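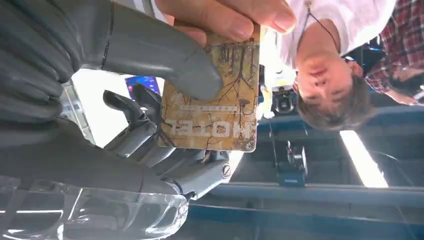

Setting the grip of the hand for thin and flat objects is the part of our cell that takes the most patience, and I write down my way of doing it so the next person does not need to start from zero. In our cell the hand gives objects to a person and takes them back. Thick objects like a cup or a box are easy. A card is difficult, because one broad finger presses on the face of it while the jointed fingers must curl and come from underneath, and if the two sides do not agree, the card turns or bends. I use a hotel key card for this work. It is stiff enough to hold its form, and the printed trees on it help me to see if the card has rotated between two tries.

What you need

A hotel key card or another plastic card of the same size
A flat screwdriver that fits the slotted screws of the hand
A soft cloth without fibers
The laptop with the Gillaline control program
A second person to take the card

Please do not do this alone. One person must hold the card and one must stay at the stop button. I usually ask Omid Parsa or Roya Kordestani, who both know the cell well.

Step 1. Clean the fingers

Bring the arm to the service position and switch the hand to idle. Wipe the tip of the broad finger with the dry cloth. The surface is smooth, so a little oil from the skin is enough to change the friction. Do not use alcohol on the clear cover at the base of the hand. We did this in March and the plastic became milky in one corner, and then we had to order a new one from Noston.

Look also into the hinges of the jointed fingers. Small pieces of paper and dust like to stay near the pins. I blow them out with a hand pump. Compressed air is too strong and it pushes the dust deeper.

Step 2. Check the screws

With the hand still idle, put the screwdriver in each slotted screw of the housing and feel if it moves. You only want to feel, not to tighten with force. If a screw turns easily, bring it back until it just stops and put a mark with a paint pen over the head and the housing. Next time you will see immediately if the mark is broken.

Move each jointed finger slowly with your own hand. It should travel without steps. If you feel a step, the linkage is probably dry. One small drop of light oil on the pin is enough.

Step 3. Set the closing order

Open the Gillaline program and go to the grip page. Choose the profile named "flat". The original profile closes all fingers together, and this was our first problem. The card was pushed away before the broad finger arrived.

Change the order so the jointed fingers close first and make a kind of shelf. The broad finger comes after, with a delay of 200 milliseconds. Save the profile under a new name with your initials. Please do not write over "flat", Tsegereda Kahsay uses it for the envelopes.

Step 4. Set the force

Start with the force of the broad finger at the lowest value. Let the second person hold the far edge of the card, and close the hand. Now the person pulls gently. If the card comes out with no resistance, go up one step and try again. Stop when the person feels a clear resistance but can still pull the card without bending it.

Watch the card from the side — a small bend is difficult to see from the front. If the plastic bends, you are already too high, go back one step.

Step 5. Set the release

The hand must open when it feels the pull of the person. On the release page, put the waiting time to 600 milliseconds. With a shorter time the hand opened from vibration of the arm, and the card fell on the floor. With a longer time people became nervous and pulled harder.

Make 3 handovers with the person standing in front and 3 with the person standing at the side. The pull comes from another direction and the sensor does not read it the same. If one of them fails, return to step 4 and not to the release page. In my experience the force is nearly always the reason.

If the card still turns

Check that the broad finger touches near the middle of the card. When it touches close to a corner, no force value will help you. You can correct the position in the wrist offset, one millimeter at a time.

Write your values in the cell notebook together with the profile name. Afshin Hashemi copies them to the second cell in Pircombe, so please write clearly and put the units.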